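Wiping the Slate: our project on the shared whiteboards
Project report, first year, Rovevside study rooms
2/3/20
Group: Josefien Visser, Gervásio Lopes, Ivana Cisternas (and me, Floor Vanhove, doing the writing up)

So, why whiteboards? Ivana had been moaning since October that the boards in our study rooms were a disgrace, all grey smears with old sums showing through, and when Marloes Hermans asked us for a project about "something you use every day and never look after", we all looked at each other and that was that!

Our question was a simple one. If you clean a board with just a dry eraser, how long does it stay nice, and does it help to use a damp cloth as well? We had three boards to play with. One got the dry eraser only, one got the eraser and then a damp microfibre cloth, and the last one was left to whoever used the room (poor thing). We kept this up for 19 days and gave each board a mark out of 30 every evening, ten each for smears, ghost writing and general shine.

I should say something about the marking, as we argued about it a lot. Gervásio is a generous marker and I am really not, so after the first few evenings we all marked separately and took the middle score. It made the early results a bit wobbly and I've left those out of the averages.

The eraser and cloth board won with an average of 26. I'd have put money on that, but I didn't expect the dry eraser board to get 20, which is pretty decent! The one left alone managed 17, and most of that was Gervásio being kind about the shine.

We also learned a few things about technique. Laying a board flat on a table makes it so much easier to get at, and you can lean over it and catch the light on the surface, which shows up specks you'd never spot face on.

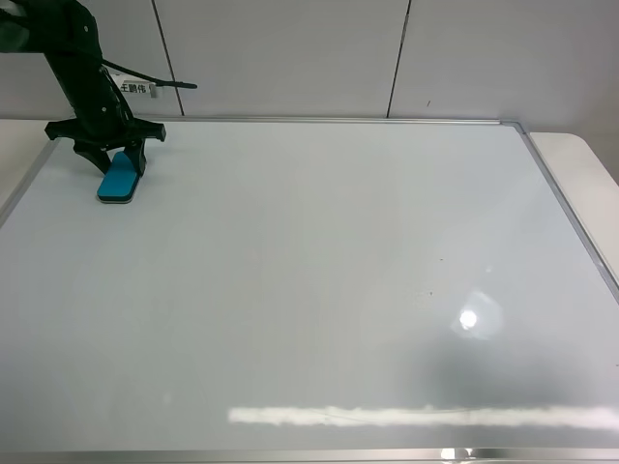 Josefien found that long strokes in one direction left fewer smears than scrubbing in circles, and she was very firm with the rest of us about it. The eraser needs looking after too. Once the felt is full of ink it only moves the mess about, so we started banging ours out on the back step (wear old clothes, I ruined a jumper).

If we did it again I'd use the same pens on every board. Halfway through, somebody swapped ours for a cheaper set and the red was a nightmare to shift, so the scores dip for two evenings on all three boards. I'd also like to try it over a whole term, and Ivana wants to test the spray cleaner from the supply cupboard. Marloes has said we can keep the cloths.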